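Notebook, path and drainage work
October, started 7:40 in the morning

Weather: rain in the night, still some rain when I left the hut. I took the long boots and the old measuring wheel. Fengying Ye stayed inside to finish the order for Bramis, so I walked alone.

Purpose of today: to look again at the gravel strip next to the paved path, and to decide if we ask for more stone before winter or wait until spring. The strip was laid in 2017 by Karabulut, and since then we only raked it. I read my old notes yesterday evening and they are not very useful. I wrote "gravel fine" three times, without saying where I stood. So this time I try to write better.

Walk from the hut

The wheel showed 758 m from the hut door to the small drain cover. Last time I have written a different number, but I think I started then from the gate. From now on please start always from the hut door, everybody.

At the first part the gravel is thin. I pushed the steel ruler down in several places and it touched the cloth at 40 mm. The drawing from Karabulut says more than this. Maybe the stones went into the ground, maybe they were moved to the side by bicycles. I cannot say which one from only the ruler.

Further on the layer is better and the ruler did not touch anything. I did not dig.

Water

I poured the can of water (10 liters) on the strip near the drain cover and looked how long it stays. It went down before I could take the watch out of my pocket, so there is no time written. I should repeat it with a second person. Fengying says we should use the can with the narrow mouth, then the water comes slower and we see more. I agree.

The grass side is a different matter. The gravel takes the water well, but the grass side has nothing to take it, and the ground next to the pavement becomes soft. Sasalow offered us last year a small edge channel for this side. The price was too high for us then. I want to ask again, but only for the worst part.

View along the path, grass on the left and gravel on the right. The dark muddy ground is in the lower left corner, and the big blurred spots are water. 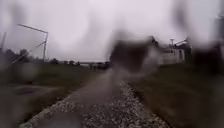 Things to do

Rake the thin part of the gravel first, before ordering anything. Then measure with the ruler again at the same places. I put small yellow pegs there, please do not pull them out.

Ask Holline for the price of the same pale stone, small size. Not the round one. The round one rolls away under the shoes and we had complaints.

Ask Sasalow if the old offer for the edge channel is still good.

Look for the narrow can. I believe it is behind the wheelbarrow.

Added after lunch

Fengying read this and asked why I do not simply fill the soft ground with gravel also. I thought about it. It is possible for a short time, but the grass cutting machine goes over that edge and would throw the stones on the path. So first the channel question, then we see.

The ruler is back in the drawer, cleaned. The wheel needs a new screw on the handle.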